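Moving from Flulwood to Clollanden

August 15, 2024

We have been in the new place long enough now that I can find the can opener without thinking, so I want to write down how the move went before I forget it. Several people asked, mostly because they are facing a move of their own. Some of this will be useful to them. Some of it is only for me.

I lived in the Flulwood apartment for 16 years. It was on the second floor, over a dentist's office, with a back stairway that turned twice on the way down. When I moved in I owned a bed, a desk and a lot of paperbacks. When we moved out there were two adults, a piano we no longer play, and a hall closet I had been avoiding for most of a decade.

The decision

My wife was offered a job at the regional library in Clollanden in April. It's 46 miles away, and people do drive that every day, but the road goes over the ridge and closes a few times each winter. We talked about her renting a room during the week. After one weekend of looking at rooms we stopped talking about it and started looking at houses.

The house we found is small and has a bad kitchen. The floor slopes toward the stove. It also has a dry basement and a pear tree, and the woman selling it left us a notebook with the furnace dates in it going back to the seventies. I have read the whole notebook. She wrote down every filter change and also, for some reason, the first frost each fall.

Sorting

I started with the closet because I dreaded it most. This was a mistake. I spent an entire Saturday in there and came out with one bag of trash and a shoebox of letters I had sat on the floor and read. At that rate we would still be in Flulwood.

My sister-in-law told me to start with the kitchen, and she was right. Kitchen decisions are quick. You use the big pot or you don't. After two evenings of pots I was in the habit of deciding, and when I went back to the closet it took an afternoon.

What left the apartment:

Most of the paperbacks, to the sale shelf at the Flulwood library
The exercise bike
Every cable I couldn't name
A set of dishes from my first job, chipped
Three winter coats
The piano

The piano deserves more than a line. It was a Dadasine upright that came with my wife when we got married, and it had been her aunt's before that. We called around for a month. Schools don't want old uprights, and churches already have one. In the end Sylvie Lemieux, who used to teach my wife, asked if she could have it for her front room. She has a tuner she trusts and a student who needs somewhere to practice after school. We went to hear it once it had settled. It sounded better there than it ever did at our place, though her ceiling is higher and I suppose that's part of it.

The movers

We got three quotes and went with Friesen, a two-truck outfit that had moved a neighbor. They weren't the cheapest. The man who came to look at the apartment walked the back stairs twice with a tape measure and told me the sofa would have to go out the front window or stay behind. The other two companies never looked at the stairs. I asked what the window would cost and he said $870, which was more than we paid for the sofa. The sofa stayed with the downstairs tenant's brother, who has a first-floor apartment and strong opinions about its color, but took it anyway.

On the day itself they were early and quiet. It rained until noon. They had put down runners before I thought to ask, and the only thing damaged in the whole move was a lamp that I carried myself in the back seat of our car.

Boxes

I had read that you should use small boxes for books and large boxes for bedding. Everybody reads this and then puts books in a large box at eleven at night because it's the one that is open. I did it twice. One of them I could not lift at all, and I had to take the books out again and carry them across the room.

We used 72 boxes. I know this because I numbered them and kept a list in a school notebook, with the room and the main contents next to each number. My wife thought this was excessive. Then she needed her work shoes on the second morning, and they were in box 31, under the window in the spare room. She has not brought it up again.

Write the number on two sides and the top. If you only write it on the top, the next box covers it.

Labels like "misc" are no help. If a box really is miscellaneous, write down the one thing in it you would be most upset to lose. Ours said things like "stamps, etc." and "passport folder + junk." I found everything.

Tape

I bought cheap tape first. It split lengthwise when I pulled it, and I lost the end over and over and had to pick at it with a fingernail. By the second evening I had thrown it out and gone back to the hardware store for something heavier. Two strips along the bottom seam and one across is plenty for a small box. For books I added a second one across.

Keep the tape in one place. I chose the table and tried to make a rule of it. The wide roll was for boxes, and the narrow one was for holding paper around glasses and for bundling the curtain rods. Whenever one wandered off to another room, packing stopped until it was found, usually on a windowsill or inside a box I had already closed.

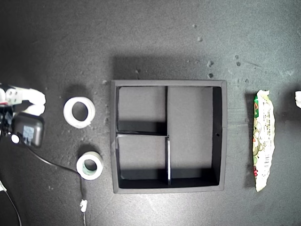 The first week

The table went on the truck last and came off first, so we ate dinner at it the same night – eggs and toast, with the plates we had kept out. I would do that again. Everything else in the house was stacked against walls, but there was somewhere to sit down.

We unpacked the kitchen and the bed on the first day and then slowed down a lot. I had taken the week off and expected to finish. I spent a good part of it at the county office getting the address changed on the car, and another part waiting for a man to look at the water heater. He said it had a few years left. I wrote that in the seller's notebook, under her last entry.

There are still boxes in the basement. Most of them are photographs and tax papers, and the numbers on the list tell me which is which, so I don't feel much hurry.

What I miss

The bakery on the corner in Flulwood, mainly. Also the sound of the dentist's radio coming up through the floor in the mornings, which I complained about for years. Clollanden is quieter than I'm used to – there is a train, but it's across the river and it only runs in the daytime.

The pears look like they will be ready in a few weeks. If anyone has a good way to keep them, other than jam, please write. I have plenty of empty boxes.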